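Last updated: January 2022
Filed under: Home & Storage > Trays, Tubs and Baskets > Reader Reviews

The Joro red tray, after a good long spell of daily use

I should say at the start that I never set out to become a person with opinions about plastic trays. I bought my first Joro last September, when the hall cupboard had reached the point where opening the door was a bit of a gamble, and I wanted something cheap and cheerful to put on the shelf by the back door so that all the little bits and bobs would have somewhere to land. The shop had it in white, in a sort of porridge colour, and in red. I stood there far too long (my feet were hurting and the parking was running out) and came home with the red.

I'm so glad I did! Small dark things get lost on our shelf, which is an old brown one that came with the house, and against the red they simply jump out at you. Hair grips, fuses, the odd screw that belongs to something or other, all of it shows up beautifully. My mother kept her odds and ends in a biscuit tin and you had to tip the whole lot out on the table to find a drawing pin, so this feels like real progress for the family.

The part I like best is the floor of the tray, which has a fine little grid pressed into it, lots of tiny squares. I had taken it for decoration in the shop. In daily life it gives things a touch of grip, so when I lift the tray down to look for something, the contents mostly stay where they were and don't all go skating down to one end. The raised rim helps as well. It's a good sturdy edge, easy to get hold of with one hand when the other is full of shopping, and the corners are nicely rounded, a blessing if you are as fond of walking into shelves as I am.
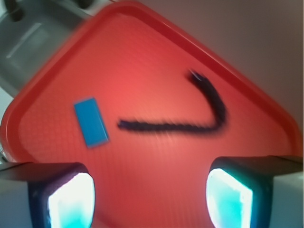
Cables are where it has really earned its keep with me. I used to wind them up tightly and fasten them with those wire ties from bread bags, and then I could never tell which was which without undoing the lot. Now a short cable just gets laid down in a loose bend and left alone. It stays put, I can see it, and when somebody shouts down the stairs for it I can hand it over in one go. Longer ones are another matter. Anything with a big plug on the end tends to spring up over the rim, and for those I've gone back to a drawstring bag on a hook.

I've used the tray for small cleaning bits too, little sponges and the like, and it does well enough, though I would let them dry off first. The grid that is so good at holding things still is also rather good at holding on to crumbs and dust, and a damp sponge seems to make a paste of it. A quick wipe won't shift that. You want warm water, a drop of washing-up liquid and an old toothbrush, and then you have to go along the squares in one direction and back in the other, which I find quite soothing with the radio on but I can see it wouldn't suit everybody.

Another small grumble is the shine. Our kitchen light hangs low over the worktop and the middle of the tray catches it, so I sometimes have to tilt my head to see what's sitting there. It has never bothered me by the back door.

I did try two others before writing this, to be fair to everyone. The Mivimlow tray is deeper and has a lid, and if you're storing things away for the winter it may well be the better buy, but I found that once the lid was on I forgot what was inside and went out and bought more of it. The Suksawat one is very handsome, a lovely dark green, and completely smooth on the bottom. Everything slid. I have it under the plant pots now and we are both much happier.

As for the price, I paid 890 for the Joro at the Pusau market hall, and the Mivimlow was 2000 at the same counter, so there's a fair old gap between them. If you're buying several, ask whether they have the ones with scuffed rims put by at the back. I got my second tray that way with 80 knocked off, and I can't for the life of me find the scuff.

Would I buy it again? I already have, as it happens, and I've got my eye on a third for the sewing things. I'd give it a 9 out of 10, with the last mark held back for all that toothbrush work. If Joro ever bring it out in yellow I shall be first in the queue, parking or no parking.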